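Recording hand demos for a club robot: a walkthrough with some doubts

Every year someone in a student robotics club reads that you can teach an arm to tidy up by walking around with a gripper in your hand, and every year a chunk of the season goes into finding out how much of that holds up. Our club did it for the Keseo Challenge household round. The task was to pick small soft things off a surface and put them in a box. I'm writing down the steps we used, along with the parts I would argue against if I were starting over.

You'll need a hand-held gripper with a camera on it, a computer with plenty of disk space, an arm that takes the same fingers, and more patience than the forum posts suggest. We used the Zakatton training scripts and a borrowed arm in the Uvley workshop. The arm was free after 4 p.m., so all of the demos had to be done elsewhere.

Step 1. Fix the task in one sentence

Write the sentence before you touch the gripper. Ours was "Every loose item near the box ends up inside the box." Our first version said "tidy the bed," and three people recorded three different tasks under it. One folded things. One lined them up. Those recordings were useless together, and we kept them far too long out of guilt.

Step 2. Check the gripper by hand

Squeeze it and let go twenty times. Both fingers should travel evenly and meet in the middle. Look at the screws at the pivots and tighten any that have worked loose. Then look at the pads. If one is peeling, replace it now, because a change of pad halfway through the set gives you two sets.

Film ten seconds and watch it on a big screen. Both fingertips must be in view when the gripper is open. Some guides will tell you the software copes if a tip drops out now and then. Ours did not cope.

Step 3. Lay out the surface

Choose a real place and real stuff. A bare table with four colored blocks looks great in a club video and taught our arm to move four colored blocks. Mix shapes and softness: something fuzzy, something squishy, a carton, a thing in crinkly plastic. Put the box down first and the items beside it, with enough space to get the fingers around each one.

Our bedroom layout had a cardboard box on a pink sheet, with a ball of yarn, a carton on its side, a squishy burger with a face and a few plastic-wrapped bits to the right of it.
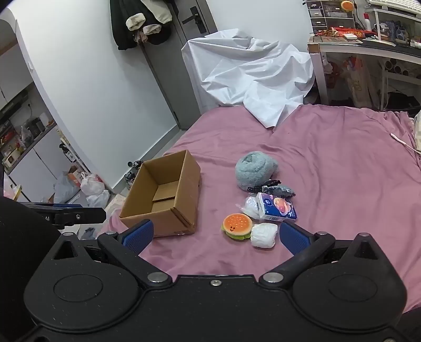 Step 4. Record short takes

One item per take. Start with the gripper open and still, reach, close, lift, move over the box, open, back off, stop. Go at half the speed that feels natural. People hate this and speed up by the fifth take, so swap hands often.

Shuffle the items after each take and shift the box every ten. We aimed for 80 good takes and I still don't know where that number came from. Somebody on the Estrella team said it was enough, and we believed it because we wanted to.

Step 5. Throw takes away

Watch all of them. Delete any where an item was dropped, nudged into place with a knuckle, or grabbed twice. We had 72 left at the end of this step, and I suspect a stricter person would have had fewer.

Keep a plain text log of what you deleted and why. It takes two minutes per session and it settles arguments in December.

Step 6. Train, then distrust the graph

We ran 2000 training steps to begin with. The loss curve went down in a lovely smooth line and the arm then reached for empty space next to the yarn. A falling curve tells you the model is copying your recordings better. Whether it can pick up yarn is a separate question, and the only way to answer it is to put yarn in front of the arm.

Step 7. Test on things it has not seen

Set aside 2 items before you record anything and keep them out of every take. Test with those as well as the familiar ones, and write down both scores. If your club only reports the familiar score, ask why. Change the sheet too. A background that never varies is an easy thing for a model to lean on.

Is it worth doing? For a club with one arm and limited workshop hours, probably, since recording can go on while the arm is busy. I would not promise it to a sponsor. Budget twice the evenings you think you need for step 5, and do the unseen-item test in the first week, while there is still time to go back and record more.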